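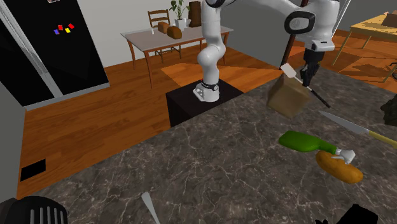 How often should a brass instrument in the loan store be checked?
Once a term, and again whenever it comes back from a player.

Drerometti Youth Brass – instrument inspection sheet
Term: January
Store: Boonchu Hall, upper room

Valves
Pistons move freely, springs quiet – OK
Valve caps unscrew by hand – trumpet 14 stiff, do not force
Felts and corks in place – replace third valve felt on flugelhorn

Slides
Main tuning slide pulls and returns – OK
Water key seals – cork worn on both Kikska tenor horns, order two
Trombone hand slide runs straight – OK after cleaning
Slide lock holds with the bell lifted – OK

Body and mouthpiece
Dents logged on the loan card – new dent in bell of trumpet 9, player charged nothing
Braces tight, no open solder – one loose brace on the euphonium, to workshop
Mouthpiece comes out by hand – stuck on cornet 3. Use the puller, never pliers.
Mouthpieces washed and dried before reissue – done

Cases
Catches close fully – left catch broken on the Wenulus case, strap fitted for now
Handle fixings – OK
Tuba case wheels – one missing. Two people to lift until repaired.

Value and cover
Any instrument over 2,000 pounds listed by serial number – tuba and euphonium listed
Repair estimate so far: 415 pounds, almost all of it the euphonium

Store room
Humidity below 60 per cent – OK
Nothing stacked on soft cases – two moved to the lower shelf
Key signed back in – yes

Recheck trumpet 14 and cornet 3 before the next rehearsal.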